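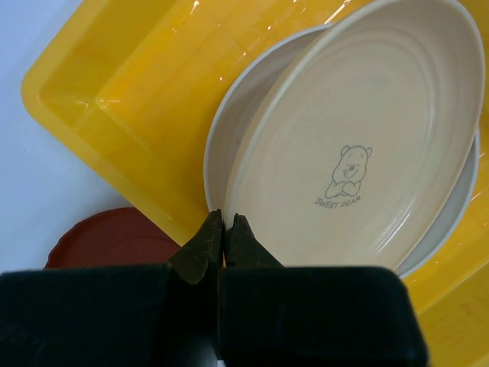

Frame rates, judder and the pan in reel 4

I watched Kereama again last night, this time on the projector, and the long pan over the harbor looked worse than it did on the TV. Same disc, same player. I want to write down what I think is going on while I still have the settings in front of me.

Kereama is a slow crime film about a customs inspector who finds a shipping container that isn't on any manifest. It was shot at 24 frames per second like nearly everything else. The pan comes late, when she climbs to the roof of the terminal and the camera moves from the cranes on the left to the ferry on the right. It covers most of the harbor in one go. On the TV it was a bit rough. On the projector the crane masts broke into double edges and stayed that way until the camera stopped.

Background

Film at 24 frames shown on a 60 Hz display does not divide evenly. The usual fix is 3:2 pulldown: one frame is held for three refreshes, the next for two, and so on. Each pair averages out correctly but the individual frames are on screen for different lengths of time. On dialogue scenes you will never see it. On a steady sideways move with hard vertical edges you will, as a small regular hitch.

My TV runs at 120 Hz, and 120 divided by 24 is 5, so every frame gets the same hold. The projector accepts a 24 Hz signal, but only if the player sends one. Mine was set to 60 because of a menu change I made in July and forgot to undo. So part of the answer was that plain.

After I set the player to output 24, the hitch went away. The double edges did not.

What is left

The remaining problem has to do with how fast the camera moves relative to the width of the picture. The old rule for cinematographers is that an object should take a good several seconds to cross the screen, otherwise the jumps between frames get too big for the eye to join up. If a crane mast moves two percent of the picture width per frame, on a small TV that is a short hop. On a wide screen from the same seat it is a much larger angle. The film hasn't changed. The distance your eye has to travel has.

Shutter angle is the other half. At a standard 180 degrees the shutter is open for half of each frame's time, and the blur covers half the gap between positions. Close it down and the edges get crisper and the gaps get more visible. I would guess the harbor shot used a narrower shutter, judging by how sharp the masts stay in a still frame. The day scenes before it have noticeably more blur on moving cars. Precious Manalastas, who edits documentaries and has sat through this disc with me before, thinks they were over on exposure and closed the shutter instead of changing the filter. It would fit. The sky is very bright in that shot.

Comparison with Trover

I put on Trover afterwards since it has a similar move, the tracking shot beside the freight train. The train goes past much faster than anything in Kereama and it looks fine. The difference is that the camera is following a person walking next to the tracks. Your eye locks onto her, she stays near the middle of the picture, and the train behind her is just a smear. In the harbor pan there is nothing to follow. The inspector is behind the camera at that point and every object in the shot is moving at the same rate, so the eye picks a mast and tracks it and gets the full effect.

Motion smoothing

I tried it. At the low setting the pan is cleaner, but there is a visible tear around the ferry railing where the processor guesses wrong. At the high setting the whole scene looks like a live broadcast, and the next scene, two people in a parked car, looks worse still. I turned it back off. If I had to pick one setting for someone who is bothered by this, it would be low, used on that reel only, and I don't expect anyone to do that.

Black frame insertion helps with the double edges to a degree. On my projector it costs too much light. My screen is large for the lamp and the night scenes in Kereama are already close to the floor.

Settings, for reference

Player: 24 Hz output on, resolution fixed, all picture processing off.
Projector: cinema mode, smoothing off, black frame insertion off, lamp on high.
Seat: moved back one row of carpet tiles. This did more for the pan than any menu item.

The disc itself is the Dosance edition. I've read complaints that the transfer is at fault, and I stepped through the pan frame by frame looking for repeats or blends. There are none. Every frame is distinct and the movement between them is even. The transfer is clean in this section, though the grain looks filtered in the opening titles, and that is a separate post.

Gikent is next on the shelf. It has a lot of handheld work, so I don't expect it to show any of this.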